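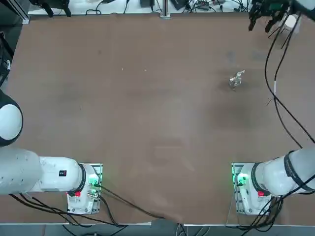 Big brown table, bit scuffed, see-through thing over on the right.

Watering pots while away, bottle or wick?

tanasarn_tom
Off for 11 days in August, greenhouse full of chillies and two tomatoes that drink like fish. No neighbour I'd trust with it. Last year did the upturned bottle thing and came back to one swamp and three dead ones. Anyone got it to work properly? Clay soil mix, mostly 30cm pots.

Kamonchanok Siriwan
Bottle is fine if you slow it down. Bare neck in the soil just dumps the lot by teatime. I tie a scrap of old cotton sheet over the end, push it well in and firm the compost round it. Make a pinhole in the base or it glugs then stops.

mudlark
Disagree. Cloth clogs, goes green, then nothing comes out. Had a full bottle sat next to a crispy basil.

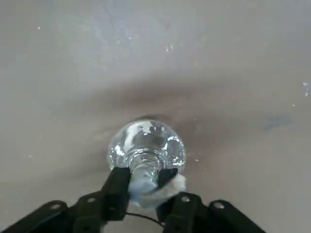
Stirnon Allotment Society – Greenhouse and Pots Section

Kamonchanok Siriwan
Clogs if you leave it in all summer yes. Not in 11 days. Rinse it first, new bit of cloth each time. Polyester is useless btw, it has to be cotton

Pichit Hemmin
Both of you are missing the obvious – an 800 ml bottle isn't going to keep a big tomato going for that long whatever you stick in the end. In a hot week mine gets through more than that in a day. Bottles for the chillies, fine. Tomatoes want a wick from a bucket or a proper dripper.

tanasarn_tom
ok so bucket higher than the pots or lower?

Pichit Hemmin
Level or a bit higher. Too high and it siphons straight through, ask me how I know. Lid on the bucket or you're breeding midges. Wick right to the bottom, other end a few inches down in the pot.

greta_b
I bought the Irkov drippers, the plastic spikes with a little tap. Two out of six leaked from new. Rest were OK once I'd fiddled with them for a week beforehand. Do a trial run, whatever you go for!! Don't set it up the morning you leave

mudlark
Second the trial run. Also move everything out of the sun, worth more than any gadget. Pots together on the floor, door open a bit, saucers underneath.

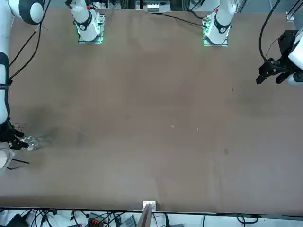 Wicks – what to use

greta_b
Mop head strands. Pound shop. Soak them first or they take all day to get going.

Pichit Hemmin
Bootlaces were rubbish for me, waxed I think. Old tea towel cut in strips worked alright.

mudlark
Or just drench the lot and pick all the ripe fruit before you go. Chillies don't mind drying out a bit, they're hotter for it.

Kamonchanok Siriwan
A bit, not eleven days in a greenouse in August.

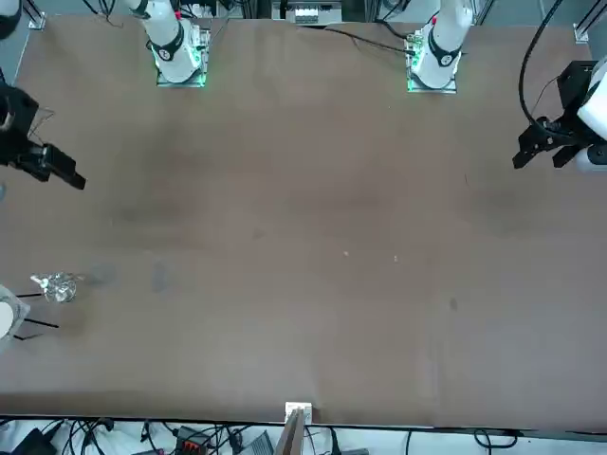
jan_at_clevness
Can I put tomato feed in the bottle while I'm at it?

Kamonchanok Siriwan
Leave it out, plain water only. Feed goes slimy in the warm and blocks the cloth. Give them a feed the day before you go and another when you're back.

tanasarn_tom
Right, bottles on the chillies, bucket and mop strands for the toms, testing it this weekend. Will report back.

mudlark
bet you a basil plant

263 likes · 14 comments · 556 views

Related threads
Slugs in the cold frame again
Clevness plot swaps, who's in
Best compost for chillies in pots
Saving seed from supermarket tomatoes
Water butt smells, normal?

Contact the moderators | © Stirnon Allotment Society | Back to top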